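The Man Who Wants You to Throw Out Your Dividers
7 Aug 2024
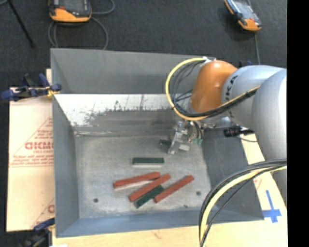 Red and green blocks on the floor of a gray metal bin.

Teodor Lindqvist has been selling shelves, drawers and boxes for most of his working life, and he now says most of what he sold was a waste of money. He has a name for what he thinks you should do instead. He calls it Zolell, and when I ask what the word means he says it doesn't mean anything, it was available.

The idea takes him less than a minute to explain. Parts of the same shape go into one open bin with no dividers, no foam, no slots and no lid. You don't line them up. You put them in, and when you want one, you take it out.

"People hear that and they think I'm describing a mess," he says. "I am describing a mess. I'm saying the mess is cheaper than they think."

I came to this as someone who has bought dividers and liked them, and I told him so. He asked how often I put things back in the right slot. I said usually. He wrote that down, or pretended to.

His standing demonstration uses plain rectangular blocks, red and green, in a big metal bin. They end up at whatever angle they end up at. Some lie side by side, some touch at the ends, and one may be half tucked against another. Lindqvist likes this arrangement very much and can talk about it for longer than I would have guessed. What he wants visitors to notice is that they can still tell a red one from a green one right away.

That seems to me a low bar. Two colors, one simple shape and a lot of bare metal between the block and the wall: of course you can find the red one. I asked what happens with a full bin, or with parts that are all the same dull silver and differ by the width of a fingernail.

"Then you have two bins," he said.

And if there are 40 kinds of part?

"Then you don't have a storage problem, you have a purchasing problem. Somebody ordered too many kinds."

He has a habit of doing this, moving the question into a department he isn't responsible for. To be fair to him, he sometimes has a point. He described a job at Nyberg, a small assembly shop where he did his first trial, in January. Nyberg had a wall of fitted drawers, each cut to hold one thing. When a supplier changed the size of a bracket, the drawers no longer fit it, and for a while the new brackets sat in a cardboard box on the floor. According to Lindqvist, the box worked better than the wall. According to the person I later reached at Nyberg, the box worked fine and so did the wall, and they have kept both.

I read that back to him. "They kept the box, though," he said.

The bins he recommends are from Colto, and he insists he gets nothing for saying so. They are open at the top and come without fittings of any kind. I asked whether a bin should be nicer than his own, which has a floor full of scuffs and worn patches. He seemed honestly puzzled.

"Nicer how? It's a floor. Things get dropped on it. If you're polishing the inside of a bin, I'd like to know what you aren't doing."

He has views about color as well. Dark parts on a gray floor are the ones people miss, he says, and the dark green blocks get overlooked more than the red. He told me he once had over 200 of each and gave most of them away. I asked whether he had measured the missing part or just noticed it. He had noticed it. I asked whether he planned to measure it. He said Skidon, the training outfit where he teaches a short course, had offered to, and that it hadn't happened yet.

There is a fair amount of "hasn't happened yet" in Zolell. The course at Skidon runs for 5 hours and takes 12 people at a time, and the handout, which he let me keep, contains no figures on picking speed, on breakage, or on how long it takes a new hire to learn where things are. It does contain the sentence "A slot is a promise you will have to keep." I asked who wrote it. He did.

The part about scratches bothered me most. Loose parts knock against one another, and against the wall of the bin, and not every part can take it. He agreed at once, which surprised me. Anything with a finish you care about should be kept out of his system, he said, along with anything sharp and anything that tangles. Springs were mentioned with real bitterness.

So what is left?

"Blocks," he said. "Bars. Short lengths of tube. Feet for furniture. Big dumb parts." He thought about it. "It's more than you'd imagine."

It may be. It is also a lot less than the title of his course suggests, and I said that too. He told me the title was Skidon's choice — he had wanted to call it Bins — and that people who come expecting to be told they can stop tidying altogether are let down by lunch.

I asked about his own kitchen, thinking I'd catch him out. He has a cutlery tray with compartments, bought by his wife. The forks have their place and so do the knives. He uses it every day and puts everything back where it belongs.

"It's a good tray," he said. "I'd never have paid for it."

Before I left I asked if he would put his name to one claim, just one, that somebody could check. He took a long time over it. What he finally offered was that a shop with fewer than five shapes of part would lose nothing by taking its dividers out for a month. If they miss them, he said, the dividers can go back in. He wouldn't say what the shop would gain.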